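旧布面换新装，Gretstead社区中心灰色隔屏八月全部重新绷好

记者 徐玉兰

Gretstead社区中心里那批用了多年的布面隔屏，终于全部换上新面料了！137块，一块不落，八月里陆续装回了原位。常来这里上课、排练、看展的街坊，这几天进门第一件事就是伸手去摸，摸完还要招呼旁边的人也来摸一摸。

隔屏这种东西，平时很少有人提起。多功能厅要分成两个教室，靠它；楼上的排练室回声太大，墙边立一排，也靠它；一年一度的街坊摄影展，照片直接别在布上，还是靠它。用得多，自然旧得快。原先那层米色布早就看不出米色，下沿被鞋尖和椅子腿蹭得起了毛，上半截满是图钉眼，排练室靠窗的那几块还晒出了深浅不一的条纹。前几年有人提议干脆整批换掉，一算价钱，又放下了。

这回换面料的主意，是中心的缝纫班提出来的。带班的周凤萍做了大半辈子沙发和椅垫，去年冬天借着布展的机会拆了一块旧隔屏看，发现木框还很结实，里面的垫层也只是薄了一些，没有散。“框子一点不歪，四个角都咬得死死的，”她说，“这么好的框子扔了，我夜里要睡不着的。”她当场量了尺寸，回去画了一张图，第二天就拿给中心看。

图纸后来改过几稿，最大的争论在颜色上。有人想要墨绿，有人想保留米色，排练室的合唱团一度很想要酒红色。中心把几种小样钉在走廊里，旁边放了一个本子，让大家写意见。本子很快写满了，有几页还画了画。最后选定的是一种中灰色的机织布，产自Skevura织造厂，织纹很细，远看是一整片匀净的灰，走近了才看得出经线和纬线。摄影展那边尤其高兴，彩色照片、黑白照片放上去都不打架。合唱团起初有点失落，等第一块样板立起来，他们围着转了一圈，也就点了头（团里有位女高音至今还在替酒红色说话）。

布料分几批送到。缝纫班没有急着下剪刀，先把布摊在长桌上放了一晚，让它自己松一松。周凤萍解释，成卷的布在筒子上绷得紧，一拆开就裁，绷上去以后还会往回走，边角容易起兜。她教学员顺着织纹找直线：从布边挑出一根纱，慢慢抽，抽出来的那条细缝就是最准的裁剪线。头一回做的人多半会把纱抽断，断了就从断口再挑，再抽。有学员说这一步最磨性子，也最上瘾，回家看见桌布都想挑一根出来试试。

绷布的工序安排在多功能厅。桌子拼成两长条，一条拆旧，一条上新。拆旧那边，要把框背面一枚一枚的旧码钉起出来，起完还要用手背轻轻扫一遍，确认没有断在木头里的钉脚。上新那边，先铺一层薄垫，再盖灰布，翻过来，从每一边的正中间下第一颗钉，然后往两头走，左边一颗右边一颗，上下也要对着来。布要拉到什么程度，靠的是手感：手指弹一下，声音发闷就是松了，太脆又嫌过头，时间长了会把织纹拉斜。

“四个角最考人。”负责上新这条桌的吕卓熙说起这件事眼睛都亮。他原本是来学改裤脚的，被周凤萍一把拉进了隔屏组，现在包角包得比谁都利落。他的办法是先把角尖的布往里压一道，再把两边各折过来，多余的部分不剪，藏在背面压平。他说剪掉当然更薄，可是将来要是再换面料、再拆开，留着的那点布说不定能救急。他前后包坏过好几个角，坏掉的那几块布都没有浪费，裁成小方块，给初级班练锁边去了。

Cayetano Villalobos负责木框。他在自家车库里有一套家伙，凡是拆开以后发现榫头松动的框，都由他拿回去上胶、夹紧，隔天再送过来。他很少说话，送框来的时候总要在门口把每一块立起来推一推，听有没有吱呀声。有一块框的底脚磨得一高一低，他重新配了一小段木头，接缝打磨得极细，不凑近根本找不着。缝纫班的人后来专门把那一块摆在了走廊最显眼的位置，还为它争过一回该朝哪边放。

面料之外，垫层也做了补充。旧垫层能用的继续用，薄的地方补了一层。手掌按上去，布面会软软地陷下去一点，这种触感正是很多人反复去摸的原因。排练室的效果最叫人惊喜：合唱团回来后的第一次练习，指挥拍了一下手，听了听，又拍了一下，然后笑了。低声部的老团员说，以前唱到长音，总觉得后面还跟着一个慢半拍的自己，现在干净多了，连翻谱子的声音都听得清清楚楚。

经费方面，面料和五金的开支由中心的修缮款和一次布头义卖共同承担。义卖那天，缝纫班把历年攒下的零布做成杯垫、针插和小收纳袋，摆满了门厅，500件东西到傍晚就只剩下几只针插。本地泳装店Bikinico也送来一箱弹力布的边角料，颜色极其鲜艳，缝纫班的孩子们抢着拿去做发圈。街角的Lo茶餐室则在绷布的那些晚上留了炉子，大家收工过去，总有热汤面可以吃。

整个工程里年纪最小的参与者是欧彦廷，今年12岁，暑假跟着外婆来的。她的工作是检查正面：每绷好一块，就绕着走一圈，看织纹直不直，有没有夹进去的线头，有问题就在那一处别一枚大头针。起初大人们觉得让她找点事做也好，后来发现她眼睛实在太尖，离得老远就能看出哪条边往下溜了一点。她别过针的地方，十有八九真的要返工。吕卓熙说，后期他每绷完一块，心里最紧张的就是看她手里那枚针有没有举起来。

欧彦廷自己倒是很得意。她给每一块通过检查的隔屏在背面木框上用铅笔写了编号，字写得很小，一笔一画。她说等下次换面料的时候，拆的人看见编号，就知道是谁检查的。写到最后一块那天下午，多功能厅里不知道谁先鼓起了掌，后来连隔壁太极班的人都过来看热闹。

保养的办法也一并定了下来。灰布耐看，但不等于不会脏，中心在储物间里备了软毛刷和一把小吸尘器，课后顺着织纹轻轻走一遍就可以。沾了咖啡或者颜料，先用干布吸，不要来回搓。别照片请用细针，不要再用粗图钉；胶带一律不要往布上贴，胶印很难去掉。搬动的时候抓木框两侧，别用指头勾着布面往上提。隔屏叠放容易压出折痕，储物间已经按新的办法改成了竖放，中间垫了硬纸板。布面上如果出现折痕，周凤萍建议隔着湿棉布用低温熨斗轻轻压，压不平也别着急，隔一两天再试一次。

需要提醒大家的是，多功能厅的隔断位置和以前略有不同。靠舞台那一侧往里收了一些，留出一条更宽的通道，推婴儿车和坐轮椅的街坊过去会方便许多。各班的教室门牌也跟着挪了，找不到教室的话，可以看门厅墙上的新平面图，图是学员手绘的，连饮水机旁边那盆龟背竹都画上去了。

拆下来的旧布洗过以后，图钉眼太密的部分打成卷，给木工班垫桌子；还算完整的部分裁成了搬家用的包布，放在门厅的架子上，需要的街坊可以自取，用完洗净送回来就行。旧码钉装了满满一罐，目前摆在缝纫班的窗台上，暂时谁也舍不得丢。

摄影展的筹备也因为新隔屏提前热闹起来了。往年布展的人总要花上大半天，先拿大照片去遮起毛的地方，再用小照片补图钉眼最密的角落，顺序常常是布面说了算。今年终于可以按照作品自己的关系来排。策展小组已经试挂过几张，有一张拍晨雾里渡口的黑白照片，在灰布上显得格外安静，几个人站在跟前看了好一会儿。展览的征稿还在继续，题目不限，作品交到前台就可以，背面请写上姓名和联系方式。

缝纫班这边也没打算歇着。隔屏做完，学员们的手正热，已经有人盯上了阅览角那几张塌了坐垫的扶手椅。周凤萍把其中一张翻过来看过，弹簧还好，绷带要全换。她打算从秋季班开始，把椅子翻新列进课程，零基础的也收，工具由中心提供，自己带一副合手的剪刀就更好。报名在前台登记，也可以在晚上七点以后直接到缝纫室找她，门一般都开着，听见缝纫机响就是有人。

剩下的灰布还有小半卷，收在缝纫室的高柜里，留作以后修补。柜门上贴了张纸条，字迹很小，一笔一画，写的是“隔屏专用，做发圈请找别的布”。
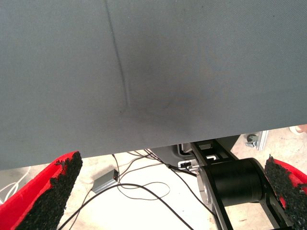 中灰色布面近看，织纹细密，一道深色细折痕斜着向下。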